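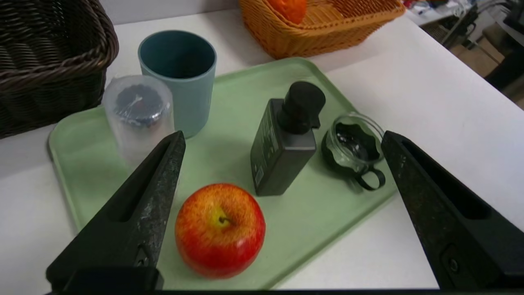 Una manzana, un bote con dosificador, dos vasos. Todo en la misma bandeja verde menta.

Lo digo ya: la bandeja no ordena nada. Junta. Te la venden como solución —en el catálogo de Dormont hay 29 modelos, la más barata a 12 euros— y lo que compras es un sitio bonito donde dejar lo que no quieres guardar.

En mi casa empezó con las llaves y una crema. A las 2 semanas, pilas, un tapón, fruta. Fruta! Al lado del jabón. Y como tiene borde parece que está recogido. Mentira.

La manzana va con la fruta, en un cesto. El dosificador, junto al grifo. Los vasos, al armario. Tres viajes cortos, no hace falta mas.

Ya sé, hay quien defiende la bandeja porque se levanta entera y se limpia debajo. Vale. ¿Cuándo la levantaste por última vez? Yo, ni idea.

Eso sí, para el desayuno en la cama la perdono. Ida y vuelta, y luego vacía. De pie, detras del microondas, hasta el domingo no molesta a nadie.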